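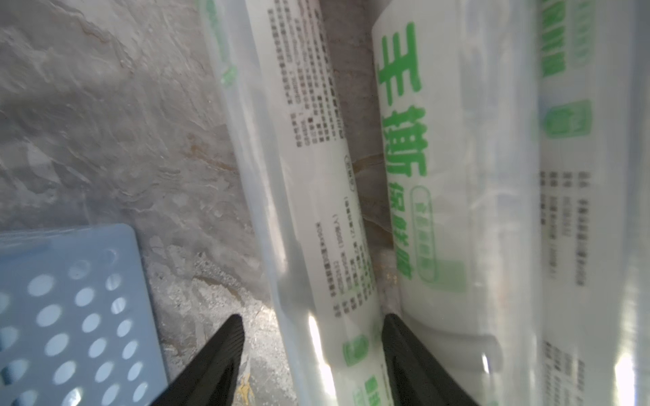

Rolls of food storage bags, still in their plastic packaging.

317 shares | 20 comments

My shelf of old home recordings had been bothering me for years, so this spring I finally sat down with Woment, the video converter from Parisi, and started feeding it one file after another. It took all 108 of them, even the odd ones from a camcorder I gave away long ago, and turned them into something my TV will play – birthdays, school concerts and a very long afternoon at the lake in Laltovstead!

Pick your folder, choose a format and let it run overnight if your computer is as elderly as mine. The free version stops at 100 files, which had me grumbling a bit (I paid for the last eight). I did try Pavberg first, and it's a perfectly nice program, but it kept losing the sound on my oldest clips. Woment's next update is due in June, with subtitles, and I'll be trying those on the concerts first.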